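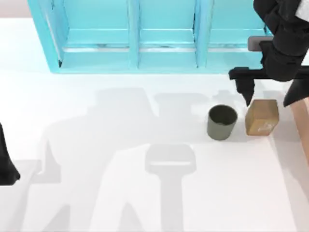
## 4. Connecting the transfer unit to the backup supply

This section covers the Tenov transfer unit when it feeds a home or small shop during a scheduled outage. Read section 3 first if the inverter has not been mounted.

**Warning:** Work on the supply side of the unit is to be done by a licensed electrician. The input terminals stay live when the front switch is set to OFF.

### 4.1 Before you start

- Switch off the main breaker and lock it.
- Set the Tenov front switch to OFF.
- Disconnect the battery at the Drivudell isolator. Wait five minutes for the capacitors to discharge.
- Check for voltage at terminals L1, N and B+ with a tester rated for the supply.

### 4.2 Wiring the protected circuits

1. Choose the circuits that must stay on during an outage. The combined running load must not exceed 800 W.
2. Move the line conductor of each chosen circuit from the main panel to the output block, marked OUT.
3. Move the matching neutral conductors to the output neutral bar. Do not leave any of them on the main panel bar.
4. Connect the grid supply to L1 and N.
5. Connect the battery leads to B+ and B-. Tighten all four battery screws by hand, then with the supplied key until it clicks.
6. Connect the ground conductor to the stud at the lower left of the case.
7. Fit the terminal cover.

**Caution:** A neutral shared between a protected circuit and an unprotected one will trip the unit as soon as the grid drops. The display shows E31.

Water heaters, ovens and well pumps are not suitable loads. A refrigerator may be connected if its starting current is within the surge rating on the case label.
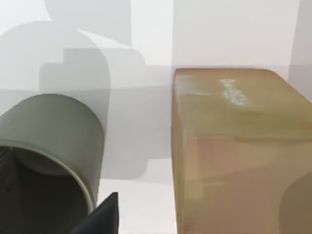 ### 4.3 Setting the outage schedule

The unit transfers to battery whenever the grid fails, with or without a schedule. With a schedule loaded, it also brings the battery to full charge before each planned outage.

1. Close the Drivudell isolator, then the main breaker.
2. Set the front switch to AUTO. The display shows the firmware number. These instructions apply to version 164 and later.
3. Hold MENU until AREA appears.
4. Enter the area code printed on your utility notice. For the Flaltton district the code is 1398.
5. Enter the start and end time of each outage block, using the 24-hour clock.
6. Press SAVE. The display returns to the battery level.

**Note:** A block that runs past midnight must be entered as two blocks. The first ends at 23:59 and the second starts at 00:00.

### 4.4 Testing the transfer

1. Turn on one lamp on a protected circuit.
2. Open the main breaker. The lamp may flicker once. The display changes from GRID to BATT.
3. Leave the unit on battery for ten minutes and check that the fan is running.
4. Close the main breaker. The unit waits for a stable supply before it returns to GRID. The delay is normal and cannot be shortened.

If the lamp goes out at step 2 and stays out, close the main breaker, repeat 4.1 and check the battery leads. Units fitted with the older Sutanto relay board need jumper J2 in place; see section 7.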